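Condo Reserves Should Be Part of the Listing

Feb 17, 2025

Anyone shopping for a condo can find the square footage, the tax bill and the age of the dishwasher in a few minutes. What they usually can't find, until they are already under contract, is how much money the association has put away for repairs. That number matters more than most of what is printed in the listing, and it should be printed there too.

Take a building like Bultadgate, a 76-unit complex that went up during the last big condo boom. The units sell well. The kitchens have been redone, the parking is covered, and the monthly fee is the lowest on that side of town. Buyers like the low fee. Agents mention it first. But the fee is low because owners voted year after year to keep it low, and the roof kept aging at the same speed either way.

Last April the owners there were told they would be paying a special assessment. Two of the units had changed hands that same spring. Both buyers had received the association documents, as the law requires, and both had received them late in the process, in a thick packet, with an inspection already paid for and movers already booked. They could have walked away. Few people do at that point.

I don't think anyone in that chain of events broke a rule. The sellers filled out the forms. The agents passed them along. The association sent what it was asked to send, in its own time. The rule itself is the problem. It puts the most important financial fact about the property at the end of the process, when the buyer has the least room to act on it.
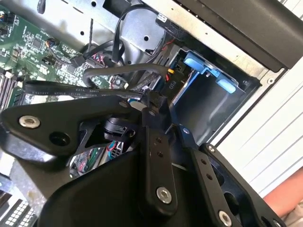 A black gripper reaching into an open desktop computer case.

The usual objection is that reserve figures are complicated. A buyer might see a large balance and think all is well, when the building is facing elevator work that will use up all of it. Or a buyer might see a small balance in a newer building and get scared for no good reason. This is true, and it is also true of property taxes, flood maps and school boundaries, all of which appear in listings. People ask questions about them. They would ask questions about reserves.

A second objection comes from sellers, who say a weak reserve would knock down the price of a unit they have kept in good shape. It might. A unit in a building that owes itself a roof is worth less than the same unit in a building that has paid for one. Right now that difference gets handed to the buyer without being named. Owners who have been paying a proper fee for years get no credit for it, and their units look expensive next to the ones down the street.

Jitpraphai, a smaller complex across the road from Bultadgate, has this problem. Its fee is higher and its reserve study is current. Units there tend to sit longer. A buyer comparing the two on a screen sees the fee and nothing else, and picks the cheaper one.

What I would ask for is modest. Each listing for a condo or townhome in an association should carry the current reserve balance, the date of the last reserve study, and any special assessment that has been approved or put on a meeting agenda. The association would update those lines once a year. Listing services already have a field for pet rules. They can add one for this.

Some associations will say they don't have a reserve study at all. Then the listing should say so. A blank line tells a buyer something useful, and it would give owners a reason to get the study done before their own unit goes up for sale.

The state could require this, and I hope it does, but the local listing services don't have to wait. They set their own fields and they could make the change before the spring market opens.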